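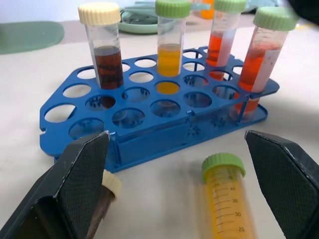
Why does the left finger close late? Friction in the slide, most likely, and a week of dried spill residue in the rail did not help it.

Diary, Rillamitz cell, May

Started at 7:15. The overnight log showed grip faults again, all on the pick from the table position, none on the rack picks. The rack tubes are narrow and the fingers travel a long way to reach them, so a late finger has time to catch up. The big conical tubes need a short stroke. By the time the left side arrives, the right side has already pushed the tube over and the force check fails.

Took the gripper off at the wrist. Four screws, one of them rounded by whoever had it before me at Senbridge. Replaced that one. Cleaned both rails with alcohol and a lint-free swab, let them dry, put one thin line of the Gagnon grease on each. The manual asks for grease every 1000 hours. The counter had been reset during the move to Teltitthorpe and I do not know the true figure, so I have written zero on the label and will count from today.

Checked the fingers while they were off. The diamond pattern on the left pad is still sharp enough to keep. There are small scuffs and light wear on the edges of the block, nothing I would file. Refitted both and set the screws with the torque driver, left first, then right, then left again.

Ran the open-close test with no load at 40 percent speed. 78 cycles, no faults, then I stopped it to look at the cable. The strain relief at the wrist had slipped and the cable was rubbing on the bracket. Moved the clamp up and retied it. I should have seen that last month. The jacket is marked but not cut.

After lunch, camera offset. Any time the gripper comes off, the camera moves a little with it, and the offset in the file is no good. Did the calibration with the printed board, 16 poses. First result was poor. Two of the poses had glare from the bench lamp. Turned the lamp off, repeated those two, and the error came down to what it was before the move.

The rack is a separate problem. Tubes do not all stand straight in it, and the one at the right end leans far enough that the pick point taken from the cap is wrong for the body. The program assumes vertical. I can either have it measure the tilt from the image or fit a closer rack. A closer rack is cheaper. Wrote to Senbridge to ask whether they still have the insert they used with the narrow tubes – if they do, no code needs to change.

Colored liquids are fine for the cap finder. It locks onto the ridges and the cap color, both cream and green, and does not care what is inside. Lying tubes are harder. With the cap pointing away from the wrist the long axis comes out right, but the finger can cover part of a tube that lies close in on the left. Added a second look from higher up before the descent. It costs a little cycle time.

Left to do: spare pads, new cable sleeve, back up the offset file to the shared drive. Shut the air off at 5:40. Slow run tomorrow with water in the tubes before anyone uses it on samples.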